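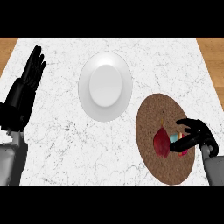
접시 옮겨 담기 과제, Starach 시뮬레이터 렌더링 화면

Starach 자주 묻는 질문

안녕하세요, Starach 문서 페이지까지 찾아와 주셔서 고맙습니다. 메일과 게시판으로 들어오는 질문들을 모아 조금씩 답을 적다 보니 어느새 이만큼 길어졌네요. 처음부터 끝까지 다 읽으실 필요는 없고요, 필요한 대목만 골라 보셔도 괜찮습니다. 마지막으로 크게 손본 날은 2020년 5월 30일입니다.

Starach는 어떤 소프트웨어인가요?

양팔 로봇이 탁자 위에서 하는 일을 계획하고, 시뮬레이션하고, 그 기록을 다시 돌려 볼 수 있게 해 주는 도구 모음입니다. 크게 보면 팔과 손의 궤적을 짜는 계획기, 물체 위치를 추정하는 인식 모듈, 그리고 이 둘을 묶어 과제 단위로 실행하는 실행기가 있어요. 원래는 저희끼리 쓰려고 만든 스크립트 뭉치였는데, 옆 팀에서 빌려 가고 또 그 옆 팀에서 빌려 가고 하다가 결국 제대로 포장해서 내놓게 되었습니다. 그래서 이름이 들쭉날쭉한 함수가 아직 꽤 남아 있습니다. 너그럽게 봐 주세요!

설치하려면 무엇이 필요한가요?

리눅스와 파이썬이면 기본 기능은 다 돌아갑니다. 메모리는 8기가바이트 이상을 권해 드려요. 그래픽 카드가 없어도 계획기와 물리 계산은 문제없이 쓸 수 있고, 다만 렌더링이 많이 느려집니다. 윈도우에서 쓰고 싶다는 분들이 자주 계신데, 가상 환경 안에서 돌리시는 분들 말씀으로는 그럭저럭 쓸 만하다고 합니다. 저희가 정식으로 시험해 보지는 않았으니 그 점은 감안해 주시고요.

처음인데 어떤 과제부터 해 보면 좋을까요?

맨 위에 있는 접시 과제를 추천합니다. 대리석 상판에 흰 접시가 놓여 있고 코르크 매트 위에 작은 물체들이 모여 있는 장면인데요, 목표는 매트 위의 물체를 접시로 옮기는 것입니다. 말로 하면 참 쉬워 보이지만, 물체들이 바짝 붙어 있어서 손가락을 어디로 넣을지 정하는 것부터가 제법 까다롭습니다. 집기 계획과 충돌 검사와 양손 조율을 한꺼번에 맛볼 수 있어서, 저희도 새로 온 동료에게 늘 이 과제를 먼저 권하곤 해요. 여기서 막히는 부분이 나중에 실제 작업에서도 막히는 부분인 경우가 많더라고요.

한 손만 움직이고 다른 손은 가만히 들려 있는데, 설정이 잘못된 건가요?

아닙니다, 안심하세요. 한 손으로 충분한 과제라고 판단하면 실행기는 나머지 팔을 대기 자세로 들어 둡니다. 작업하는 손과 부딪히지 않도록 탁자에서 띄워 놓는 것이 기본값이에요. 대기 자세가 마음에 안 드시면 과제 설정 파일의 idle_pose 항목에서 관절값을 직접 적으시면 됩니다. 다만 대기하는 팔도 충돌 검사에는 똑같이 들어가니까, 너무 가운데로 가져다 놓으시면 계획 시간이 눈에 띄게 늘어날 수 있습니다.

붙어 있는 물체 중 하나만 집으려고 하면 계획이 자꾸 실패합니다.

가장 많이 받는 질문입니다. 먼저 충돌 여유값을 확인해 주세요. 기본값이 6밀리미터로 되어 있는데, 물체 사이 간격이 그보다 좁으면 계획기 입장에서는 손가락이 들어갈 자리가 아예 없는 셈이 됩니다. 이럴 때는 여유값을 2밀리미터까지 낮춰 보시고, 그래도 안 되면 allow_contact 옵션으로 이웃 물체와의 가벼운 접촉을 허용해 보세요. 목표 물체를 살짝 밀어서 떼어 놓은 다음 집는 방법도 있습니다. 이 방법은 push_then_grasp라는 이름으로 들어 있는데, 시뮬레이션에서는 잘 되다가 실제 로봇에서는 마찰 때문에 결과가 달라지기도 하니 속도를 낮춰서 시작하시길 권합니다.

손가락에 가려진 물체는 인식이 어떻게 되나요?

손이 물체에 다가갈수록 카메라에서는 물체가 손가락 뒤로 숨어 버리지요. 인식 모듈은 가려지기 직전까지의 위치 추정을 기억해 두었다가, 그 뒤로는 손 모델과 접촉 정보를 써서 추정을 이어 갑니다. 가려진 시간이 길어지면 불확실성이 점점 커지고, 기준을 넘으면 실행기가 손을 조금 물려서 다시 보도록 되어 있어요. 이 동작이 답답하다고 꺼 버리시는 분들이 더러 계신데, 끄기 전에 기준값을 먼저 조금 올려 보시면 좋겠습니다. 추정이 이미 틀어진 채로 손을 오므리면 엉뚱한 것을 집게 되거든요.

시뮬레이션에서는 물체의 정답 위치를 바로 쓸 수 있지 않나요?

네, 쓸 수 있습니다. pose_source를 ground_truth로 바꾸시면 인식 모듈을 건너뛰고 시뮬레이터의 값을 그대로 받습니다. 계획기만 따로 시험할 때는 이게 훨씬 편해요. 그런데 이 설정으로 한참 개발하시다가 나중에 인식을 켜면 성공률이 뚝 떨어져서 당황하시는 경우를 여러 번 보았습니다. 중간중간 인식을 켠 상태로도 한 번씩 돌려 보세요. 위치에 일부러 잡음을 넣는 noisy 모드도 있으니 그 사이 단계로 쓰기 좋습니다.

탁자나 매트의 재질을 바꾸면 무엇이 달라지나요?

두 가지로 나누어 생각하시면 편합니다. 겉모습을 바꾸면 렌더링된 영상이 달라지니 인식 쪽에 영향이 가고, 마찰 계수를 바꾸면 물리 계산이 달라집니다. 이 둘은 서로 연결되어 있지 않아요. 대리석 무늬를 나무 무늬로 바꾸어도 마찰은 그대로이니, 물리값까지 바꾸고 싶으시면 surface 항목을 따로 고쳐 주셔야 합니다. 처음에는 저도 이걸 몰라서 반나절을 헤맸답니다. 무늬가 복잡한 표면에서는 배경 분리가 흔들릴 수 있으니, 무늬를 무작위로 바꾸어 가며 시험하는 기능도 한번 써 보시고요.

화면 위아래에 검은 띠가 나오는데 없앨 수 있나요?

출력 영상의 가로세로 비율과 카메라 비율이 다를 때 남는 자리를 검게 채우도록 되어 있습니다. render 설정에서 fit을 crop으로 바꾸시면 띠는 사라지지만 좌우가 조금 잘려요. 학습용 영상을 뽑으시는 분들은 한 번 정한 값을 끝까지 유지하시는 게 좋습니다. 중간에 바꾸시면 앞뒤 데이터의 화각이 달라져서 나중에 골치가 아파집니다.

Clumham이나 Priedītis와 함께 쓸 수 있나요?

Clumham은 저희 기록 파일을 읽고 자르고 이어 붙이는 도구라서 당연히 함께 쓰실 수 있고, 오히려 꼭 같이 쓰시길 권합니다. Priedītis는 별도의 궤적 최적화 라이브러리인데, 계획기 뒤에 붙여서 움직임을 매끄럽게 다듬는 용도로 연결해 두었습니다. 연결 모듈은 Dalibor Kováčik 씨가 맡아서 관리하고 있어요. 관련 오류를 신고하실 때 제목에 모듈 이름을 적어 주시면 훨씬 빨리 전달됩니다.

계획에 시간이 너무 오래 걸려요.

접시 과제를 저희 사무실 컴퓨터에서 돌리면 동작 하나를 계획하는 데 약 2초가 걸립니다. 그보다 한참 느리다면 손의 충돌 모델이 정밀 메시로 잡혀 있지 않은지 봐 주세요. 손가락 마디마다 정밀 메시를 쓰면 검사량이 엄청나게 늘어납니다. 캡슐 모델로 바꾸는 것만으로 해결되는 경우가 대부분이에요. 그다음으로 흔한 원인은 디버그 시각화를 켜 둔 채 잊어버리신 경우입니다. (저도 자주 그럽니다.)

다음 판은 언제 나오나요?

7월을 목표로 하고 있습니다. 양손이 물체를 주고받는 동작과 설정 파일 검사기가 들어갈 예정이고, 문서도 빠진 부분을 많이 채워 넣고 있습니다. 일정이 밀리면 게시판에 먼저 알려 드릴게요.

여기에 없는 질문은 어디에 하면 되나요?

게시판에 편하게 올려 주세요. 실행 기록 파일과 과제 설정 파일을 함께 붙여 주시고, 난수 시드도 적어 주시면 저희 쪽에서 같은 상황을 만들어 보기가 한결 수월합니다. 사소한 질문 같아서 망설여진다는 분들이 많은데, 이 페이지에 있는 답변 대부분이 바로 그런 질문에서 나왔습니다.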